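Willutmont Opens Its Tidy Table Room for the Spring Season

WILLUTMONT, March - Hi, everybody! I'm Vratislav Hájek and I run the programs at Norkell, the little storage and sorting workshop on the second floor of the old Willutmont feed store. I've been asked to write our announcement myself this time (our last one sounded like a bank wrote it), so here goes. We're opening the Tidy Table room to the public this month, and we'd love for you to come in, sit down and put a few small things into a few small boxes.

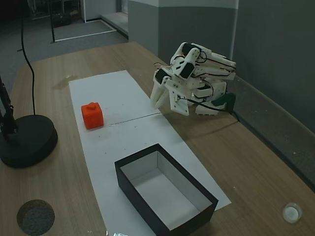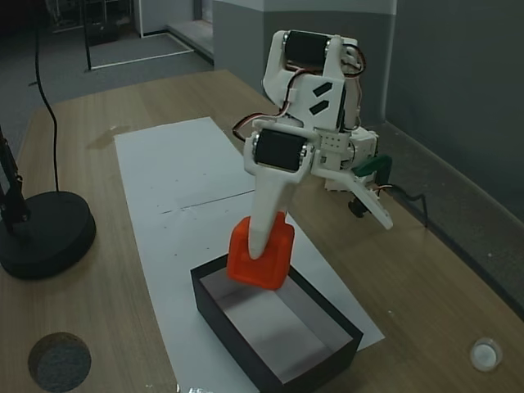
The open black box and the orange-red block on the paper-covered table at Norkell, Willutmont.

Let me back up a little. Norkell started as a place where people brought in the contents of their junk drawers and went home with them sorted. It was me, two folding tables and a lot of donated boxes. Folks kept telling me the same thing, which was that the sorting wasn't the hard part. Starting was the hard part! You look at a drawer with a thousand things in it and you close the drawer again. I've done it myself, more than once, and I do this for a living.

So last winter we came up with a session we call Lonum. The whole idea of Lonum is that you begin with one object and one box. You put the object in the box. Then you pick a second object and decide if it belongs with the first one or if it needs a box of its own, and you go on from there at whatever speed you like. There's no timer on the wall and no score. We ran it for a test group of 21 people over the cold months and the chairs were full every time, so we're making it a regular thing.

I want to say a word about the boxes, because I'm fussy about them and people always ask. I like an open box with low sides for a first session. You can see right into it, and you don't have to fight a lid. I also like a pale inside. Drop a paper clip or a tiny screw into a dark box and good luck finding it again, but against something light it shows up right away. Dark on the outside is fine by me - it makes the edge easy to find when you're reaching for it without looking.

And then there's the paper. We roll out a long strip of white paper down the table and overlap another sheet when one isn't long enough. It does pick up specks and creases, and I'm not precious about it. When a strip has had enough, we turn it over or send it to the kids' corner for drawing. You're welcome to write on yours. One gentleman in the winter group wrote the names of all his drawers along the edge and took the paper home with him as a map.

The room also has good plain wooden tables and a black desk lamp, so you can see what you're doing on a gray afternoon.

What you'll get if you come:

A Lonum session runs 30 minutes, with a seat at a table, a box to work with and a starter object from our shelf. After that you can bring out your own stuff. Bring a bag of whatever has been bothering you: batteries, keys, buttons, cords, game pieces. Please leave food, medicine and anything sharp at home.

Everyone who finishes a first session gets a copy of Obi, our sorting booklet. It's 20 pages, it fits in a back pocket, and I wrote most of it standing up in my own kitchen. There's a page on keys that I'm pretty proud of, and a page on cords that I'm still arguing with myself about. We've printed 1,000 copies to start with. If you spot a typo, come and tell me and I'll fix it in the next batch.

Kids are welcome with a grown-up. The younger ones tend to like big chunky blocks best, something bright they can pick up easily, and I've noticed the grown-ups reach for those first too. If you need a lower table or a chair with arms, let us know at the desk and we'll set it up before you come in. There's an elevator around the back by the loading door. It's slow, but it gets there.

We open the room at 10 in the morning and the last session starts at 4 in the afternoon. Sessions are free this spring. You can put your name down at the front desk or just walk up and see if there's a chair open - mornings are usually the quieter time. Groups, clubs and classrooms should get in touch ahead of time so we can have enough boxes out.

If you have boxes to give away, we'll take them! Small, clean, open on top, no bigger than a shoebox please. We're short on shallow ones right now. Leave them at the front desk with your name on a slip of paper so I can thank you properly.

For reporters and local bulletins: I'm happy to talk, and I'm happy to have you sit in on a session as long as you sort something while you're there. Ask for Vratislav Hájek at the Norkell desk, second floor, Willutmont. I'm usually in by 9, and the coffee is on shortly after that.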